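## Mernano arm: questions we keep getting

**What is it?**
A home-built arm with a two-finger gripper that Fabian Aigner and I have been putting together since August, mostly in his kitchen and sometimes in the shared workshop. It picks up cups! We're still thrilled every time.

**Why practise in a kitchen?**
It's where we want to use it, clutter and all. A bare bench taught us very little. We start with a plain plastic cup and leave everything else on the worktop.
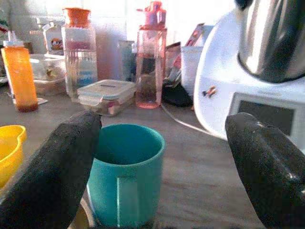 The grainy rubber on the fingers took 10 tries to get right, and I love how it came out. Smooth rubber let cups slide.

**How reliable is it?**
Our best run so far is 41 good grabs out of 100. Glass is off the menu for now.

**Can I build one?**
Please do! You'll need a printer, patience and over 2 metres of cable. Keep the cable clear of the elbow joint (we didn't, twice).

**Who do I ask for the files?**
Me, Cyrill Aebischer, at the workshop most evenings.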